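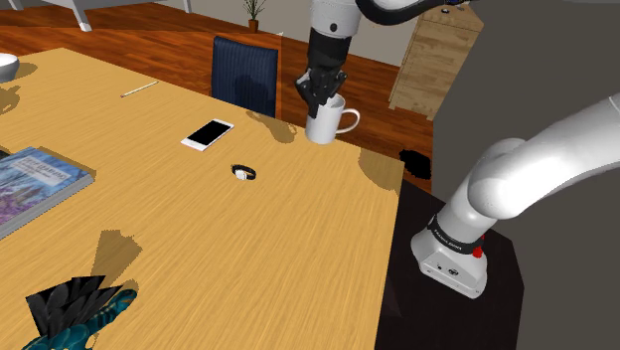 Day whatever of collecting sim demos for Tirneo. Goal is 1,000 good mug grabs. We have 376. I have opinions about mugs now.

Femi Nnaji wrote the randomizer that scatters junk on the table. Phone, watch, pencil, book, fine. He also lets the mug spawn near the far edge, so that's my afternoon.

Rule for this batch: grip the rim opposite the handle. If you grab the handle, toss the episode. Tossed 11 before lunch, all mine.

Morenike Oyelaran asked if we keep the fumbles. We do, in a separate folder called "learning." It's bigger than the other folder.

Shadows get shuffled every reset too. Last week's policy went for a dark patch on the wood like it owed it money.

377. Dropped it. 376.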